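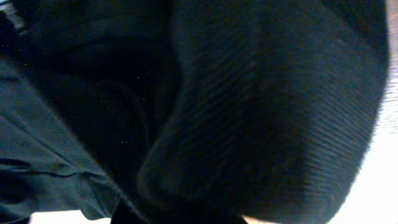 **Dark loads: sorting, folding and storing knitwear at home**

Ribbing is a knit structure, and it behaves like one in the drawer. Alternating columns of knit and purl stitches pull toward each other, so a ribbed cuff or hem sits narrower than the plain fabric beside it. Fold across the ribs and the columns open at the crease. Fold along them and they stay closed. Most creasing in dark sweaters begins with that one choice.

Twill is less demanding. The diagonal line comes from the weave, the yarns are locked at each crossing, and the cloth takes a fold in either direction. It can go at the bottom of a stack, where the weight is. Ribbed pieces go on top.

Color is the second sort. Black, navy and deep green are hard to tell apart under a warm bulb, and lint shows on all three. Sort them near a window before noon if possible. Bepari, which sells a folding board for home use, prints a gray strip down one side of it for this purpose: hold the garment against the strip and the cast of the dye becomes easier to read. 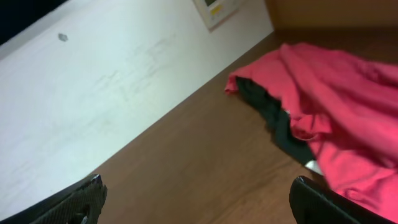 A table is better than a bed for folding. A mattress gives under the hand, and the fold line drifts. The surface should be firm and clear for at least the width of one garment with the sleeves turned in. Red is the color to pull out first, and a crumpled red-pink piece lying over something dark green or black, hem curled back on itself, needs two steps before any folding. Separate the layers. Then flatten the hem by hand, working from the side seam toward the center, and leave it for a few minutes under a book.

Rolled hems are common on single jersey, which curls toward the face at its top and bottom edges and toward the back at its sides. Steam relaxes the curl, though it will return after the next wash.

**Stack height**

Pista, a linen service in Soststead, handles nearly 4,000 pieces in May, its heaviest month, and limits its knitwear stacks to four. The reason is compression. A mid-weight sweater there is logged at 240 grams, and the bottom piece in a taller stack keeps its crease into the following day.

The shelving in the Virkgate apartments is deep enough for two stacks, front and back. Put the dark pieces in front, where the light reaches them, with the folded edge facing out.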